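Mitham发布双臂桌面作业守则第2版，8月起在各作业点执行

2024年7月30日

Mitham公司发布了《双臂桌面作业守则》第2版，对桌面双臂机器人的布置、上电、遥操作、示教、换班交接和停用作出统一规定。守则共16条，适用于公司在Kakimska的全部作业点，包括Hailu楼的工位和培训用的几个台位。新版从8月起执行，此前各组自行张贴的操作须知同时作废。

守则由Mitham运行安全组起草，外部评估机构Dummont参与了审阅。运行安全组负责人Tolera Negussie在内部说明会上介绍，第1版写得较早，当时多数工位只有单臂，双臂作业的内容集中在一页附录里，各组理解不一，执行起来差别很大。新版把附录取消，双臂的要求写进正文，单臂工位参照执行。

守则的适用范围写得比较窄。它只管固定安装在桌面或桌面支架上的轻型机械臂，不管移动底盘，也不管车间里有围栏的大型设备，后者继续按原有规程办理。工作物也有限定，主要是积木、泡沫方块、织物、餐具、轻质容器一类的物品。刀具、加热器具、带压容器和液体不在守则范围内，需要用到时由项目负责人单独提交作业说明，批准后才能上桌。

工位布置

布置部分放在守则最前面，篇幅也最长。

双臂的基座应固定在同一安装面上，安装后不得由操作员自行挪动。挪动过基座的工位一律视为新工位，要重新标定，重新走一遍验收。基座螺栓的检查列入每月的例行项目，检查人在工位卡上签字，不再使用口头确认。

人员站立位置与机械臂最大伸展范围之间，留出不少于900毫米的通道。通道用地面标线标出，标线以内不放椅子、推车和备件箱。Hailu楼有几处工位因为靠墙，达不到这个距离，新版没有给出豁免，要求在执行日之前调整朝向或者移位。Negussie在说明会上回答提问时说，靠墙的工位已经排好了调整次序，场地不够的会合并。

急停按钮的位置作了统一。每个工位至少有一个急停按钮在操作员坐姿下伸手可及，另有一个设在通道一侧，供旁人使用。按钮前方不得堆放物品，不得用显示器支架、键盘托或线槽遮挡。第1版允许用软件界面上的停止键代替其中一个，新版删去了这句话。

线缆部分新增了几句。机械臂本体上的线缆随关节走向固定，留出弯曲余量，余量以关节转到极限位置时线缆不绷紧为准。桌面上的线缆尽量贴近基座一侧或桌边走，避免穿过工作物摆放区。确实需要穿过的，加压线板。扎带剪口要修平。临时拉的线缆当班拆除，不留到下一班。

桌面颜色没有强制规定，只要求与工作物有明显反差，表面不反光。运行安全组原先拟过一张推荐色卡，审阅时意见较多，最后没有收入正文，放在内部网页上供参考。

支架、夹具和灯具的固定件也在布置部分。凡是夹在桌沿上的固定件，夹紧后从操作员一侧推一下，不得有可见晃动。立杆顶端高于操作员眼睛的，加软质护帽。

上电与标定

上电顺序写成了固定的步骤：先确认桌面上没有人的手和工具，再通控制柜电源，等基座状态灯稳定后使能一侧机械臂，待其到达初始位姿，再使能另一侧。两侧同时使能的做法在第1版里没有写明可以还是不可以，新版写明不可以。

状态灯的含义由设备厂家说明书规定，守则不另作解释，只要求每个工位把对应的灯色表贴在操作员看得到的地方。培训台位上有过灯色表贴错型号的情况，所以新版要求表上写明机型，由验收人核对。

标定记录随工位走，不随人走。更换末端夹爪、更换腕部零件、移动相机或者基座受过碰撞，都要重新标定。只更换夹爪指垫的，不用整机标定，做一次开合行程检查即可。标定结果存入工位档案，档案里注明操作人和复核人，两者不能是同一人。

左右臂的叫法也统一了。守则规定，左臂和右臂一律以机器人自身为准，与操作员面朝的方向无关，也与相机画面里的左右无关。各组以往的习惯不同，有的按画面叫，有的按操作员叫，同一份故障记录里出现过两种叫法。今后所有口令、记录、标签、培训材料都按机器人自身的左右书写，工位卡上要在两个基座旁贴上对应字样。需要描述画面位置时，写“画面左侧”“画面右侧”，不得省作“左侧”。

这一条在征求意见时反馈最多。有操作员提出，相机从对面拍摄时，两套叫法正好相反，新员工容易混。运行安全组的答复是，正因为会混，才要固定一种，培训里会安排专门的练习。

共用工作区

双臂共用一块桌面是新版改动最集中的部分。守则把桌面分成三类区域：左臂单独作业区、右臂单独作业区和共用区。共用区的范围由工位负责人划定，写入工位卡，并在控制软件里设置相应的限制。

在共用区内，默认一侧机械臂动作时另一侧保持静止或已退到共用区以外。确需两臂同时在共用区内动作的任务，例如一只手扶、另一只手放，或者两臂之间递交物品，要在任务说明里单独列出，并经过低速试做。低速试做至少连续进行20分钟，中间出现夹爪相碰、线缆缠挂或者触发保护停机的，从头重做。

堆放和拼搭类任务是各工位最常见的共用区作业，守则对它有一段专门的要求。拼搭的位置宜设在共用区中间，取料的位置宜分在两侧，零散的工作物与已经摆好的部分之间留出夹爪能张开的空隙。一侧夹爪夹着工作物悬停时，另一侧夹爪不从它下方穿过。夹爪从摆好的部分旁边经过时，优先抬高绕行。拼搭件被碰歪的，不影响安全的可以继续，但要在记录里注明，由后续处理人员决定这一段是否保留。

泡沫方块因为重量轻、边角软，仍然被列为培训阶段的推荐工作物。守则要求培训台位使用颜色区分明显的方块，破损、掉屑或者沾了胶的及时更换。学员先学习单侧夹取和放置，再学习两侧轮流放置，最后才练习两侧配合。每一步由带教人签字后进入下一步。

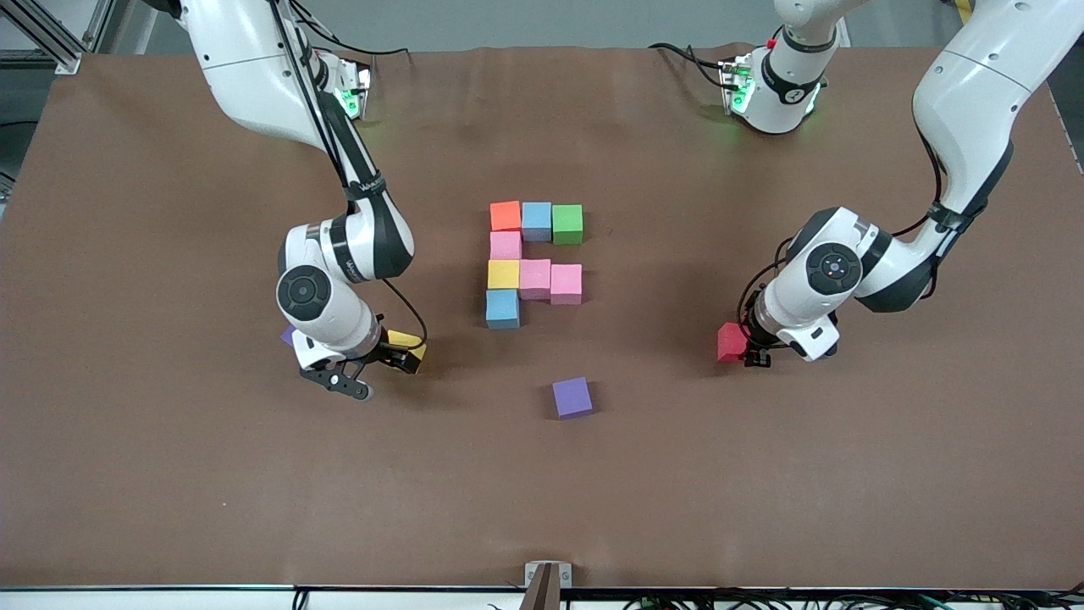

操作员与值守

每个运行中的双臂工位要有一名操作员和一名值守人员。值守人员可以同时看两个相邻的工位，前提是从站立处能看到两张桌面的全部范围，并且两边的急停按钮都在几步之内。值守期间不得佩戴耳机，不得处理与工位无关的事务。

操作员在遥操作过程中离开操作位置，哪怕时间很短，也要先让两臂退到初始位姿并解除使能。夹爪里还夹着工作物的，先放回桌面再解除。新版不再接受“暂停”状态下离位。

伸手进入机械臂工作范围之前，操作员应口头说明要做什么，等值守人员回应后再动手。口令的用词没有硬性规定，各组可以保留自己的习惯，但“停”字只用于要求立即停止，不得用在其他句子的开头。

衣着方面，袖口要收紧，长发束起，工牌挂绳改用夹式。手套一般不戴，处理毛刺件时除外。

连续操作的时长由各组排班时掌握，守则只规定了换人时的手续：交班人把当前任务、两臂状态、桌面上未归位的物品和本班出现过的异常说清楚，接班人看过桌面后在交接单上签字。第1版的交接单有整整一面，填写的人普遍只写“正常”两个字。新版把它压缩成几行，取消了“正常”这个选项，改为逐项写当前状态。

访客参观时，工位原则上不停，但访客不得进入地面标线以内。需要近看的，先停机、解除使能，再由工位负责人带入。

异常处理

守则把异常分成轻重两级，由现场人员当场判断，拿不准的按重的一级处理。

较轻的一级包括工作物掉落在桌面、夹取失败、方块或其他物品被推出预定位置、相机画面短时中断等。处理办法是让动作的一侧停下，另一侧保持不动，确认原因后由操作员决定继续还是重来。掉到地上的工作物，当次任务结束前不去捡，除非它滚进了通道。

较重的一级包括两臂相碰、机械臂碰到支架或相机、线缆被夹住或拉紧、状态灯显示故障、出现异响或异味，以及任何人体接触。出现其中任何一项，立即按下急停，工位停用，通知运行安全组。停用期间在操作位置放置停用牌，只有运行安全组可以撤下。

两臂相碰归入较重一级，在审阅过程中有过不同意见。一些项目组认为，拼搭任务里夹爪指尖轻轻擦到是难免的，每次都停用会耽误进度。Dummont在审阅意见里建议保留从严的写法，同时增加一个简化的复用流程。最后的文本采用了这个建议：仅指尖部位轻微接触、没有触发保护停机、外观检查无损伤的，由工位负责人检查开合行程和标定点后即可恢复，事后补交记录；腕部、肘部或外壳发生接触的，仍由运行安全组到场检查。

记录要写明是哪一侧机械臂、哪个部位、当时在做什么动作、夹爪里有没有工作物。画面录像保留到记录关闭为止。填写记录本身不与个人考核挂钩，这句话写进了守则正文。Negussie说，第1版执行期间上报的轻微碰撞很少，和维修那边看到的划痕对不上，运行安全组希望大家照实写。

数据采集时的附加要求

部分工位在作业的同时采集画面和关节数据，守则为此加了一条附加要求，内容不多。

相机固定在支架上，采集过程中不得用手调整。需要调整的，先停止采集，调整后重新标定并更新工位档案。画面应能看到两侧夹爪和全部作业区，看不到基座的，要在档案里说明。每段采集开始前，桌面上只保留本次任务用到的物品，工具、笔、水杯一律拿走。

任务说明用词要与画面里能看到的内容一致。写颜色时按工位提供的色名，不自行发挥；写位置时说明是以机器人为准还是以画面为准。已经发现的出错片段不得自行删除，标记后交给负责复核的人员。复核人员不参与同一批次的操作。

画面里不应出现可以辨认的访客或无关人员。不慎拍到的，标记后另存，不进入常规数据。

培训与资格

所有现任操作员和值守人员都要在执行日之前完成新版守则的学习，并通过一次上机考核。考核在培训台位进行，内容包括按顺序上电、识别左右臂、在共用区内轮流放置方块、按口令停机和填写交接单。没有通过的可以补考，补考前不得单独操作双臂工位，可以在带教人在场时做单侧作业。

新员工从单臂工位开始。转入双臂工位前，需要在带教人陪同下完成规定的练习项目，带教人由工位负责人指定，名单报运行安全组备案。带教人本身也要先通过新版考核，不能凭第1版的资格直接带人。

外部合作单位人员进入工位操作的，与内部人员执行同样的要求。合作单位自己有守则的，两者不一致时按较严的一方执行。合同里另有约定的，由项目负责人在开工前与运行安全组核对，核对结果附在作业说明后面。

长期离岗后返岗的人员，要重新做上机考核。多长算长期，守则正文没有写，由运行安全组在配套的培训安排里规定，目前还没有定稿。

检查与整改

工位验收从执行日前就开始分批进行。验收表和守则正文一一对应，由工位负责人先自查，运行安全组复查。自查中发现不符合项的，写明处理办法和完成日期，不要求全部改完才提交。复查时仍有不符合项的工位可以分情况处理：涉及急停、基座固定、通道距离的，先停后改；涉及标签、表格、色名一类的，边用边改。

Dummont将在执行后对Hailu楼的部分工位做一次抽查，工位由对方选定，事先不通知。抽查结果会反馈给各组，不公布工位负责人的姓名。

设备采购也要跟着守则走。今后新购的双臂设备，询价时应附上布置和急停方面的要求，供应方交货时提供与机型一致的灯色说明和线缆固定件。已经下单、尚未到货的设备，由采购与供应方沟通补齐，补不齐的到货后自行加装，加装部分纳入验收。

与第1版相比的主要改动

为了方便各组对照，运行安全组随守则附了一份改动说明，要点如下。

双臂要求由附录移入正文，附录取消。

左右臂一律以机器人自身为准。

软件停止键不再替代实体急停按钮。

禁止两侧机械臂同时使能。

增加共用区的划定办法，以及拼搭、递交类任务的低速试做要求。

操作员离位前必须解除使能，“暂停”不再算数。

交接单简化，取消“正常”选项。

两臂相碰归入较重一级异常，轻微的指尖接触适用简化复用流程。

增加数据采集工位的附加要求。

各组的准备情况

6月，运行安全组在培训台位上用守则草案试行过一段时间，主要看上电步骤和共用区规定是否走得通。试行中改动最多的是口令部分。草案原本规定了一整套固定口令，操作员普遍反映记不住，尤其是在双手都占着的时候，正式文本因此只保留了对“停”字的要求。

交接单也是试行时改的。早先的一稿要求交班人画出桌面上物品的位置，用了几天之后改为拍一张桌面照片附在单子后面，照片由接班人拍。

还有几个问题没有在这一版里解决。一是值守人员同时看两个工位时，其中一个进入较重异常，另一个是否也要停。正文目前写的是“由值守人员判断”，一些组希望写得更死。二是夹爪指垫的更换周期，各工位用的材料不同，暂时按外观判断。三是夜间运行，现在仍按白天的要求配人，没有单独规定。Negussie表示，这几项会收集执行中的情况，留待下次修订时处理，修订时间未定。

守则全文、验收表和交接单样式已放在公司内部网页的运行安全栏目下，纸质版由各工位负责人领取。旧版须知由各组自行撤下，工位上同时贴着新旧两份的，复查时按不符合项记录。对条文有疑问的，可以直接向运行安全组书面提出，答复会在同一栏目下公开，提问人可以选择不署名。

考核报名由各组汇总后统一提交，培训台位的使用时段按提交的先后安排。Kakimska其他作业点的人员需要到Hailu楼参加考核，往返时间计入工时。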